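Huvia Hard Glasses Case, Pink

I've been selling glasses cases in my little corner of the Mercado long enough to have opinions about them, and the Huvia is the one I keep reordering. It's a rounded, oblong hard case with a soft lining, it closes with a good firm snap, and it fits most everyday frames without any wrestling. That's pretty much the whole pitch, but let me tell you a bit more!

I started carrying these after my own reading glasses got crushed at the bottom of a tote bag (under a jar of olives, long story). I'd been using one of those floppy drawstring pouches, and it was great for wiping lenses and useless for everything else. The Huvia went into the same tote the next day and it's been living there ever since.

Sizing

The inside is 16 cm long and 7 cm across at the widest point. My big round frames go in fine with the arms folded. If you wear wraparound sunglasses or those giant seventies-style lenses, I'd steer you to the Watiner case instead, which is deeper and has a zipper all the way around. On the outside the Huvia measures 17 cm, so it'll go in a jacket pocket but not in the back of your jeans. Please don't sit on it anyway.

Color

People always ask me how pink the pink is. I'd call it a proper pink, easy to spot in a dark bag, and I've had plenty of customers buy it for exactly that. I find mine on the nightstand before I've got my glasses on, and that's the real test if your eyes are anything like mine.

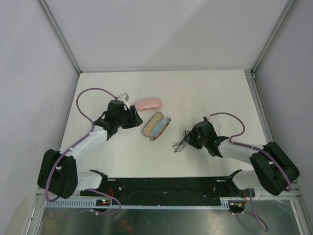
Huvia case in pink, closed.

Looking after it

Wipe the outside with a damp cloth and a drop of dish soap. For the lining I use a bit of sticky tape to pick up lint, then leave the case open overnight. Keep it off the dashboard in summer, the hinge doesn't love the heat.

Price and shipping

$19 each, and I'll throw in a Sirnuser cleaning cloth while I still have them (they come in gray or white, I pick whichever is on top of the pile). Orders in before noon go out the same afternoon. If the case doesn't fit your frames, send it back unused and I'll swap it for the Watiner, you just pay the difference.

Glasses not included, sorry!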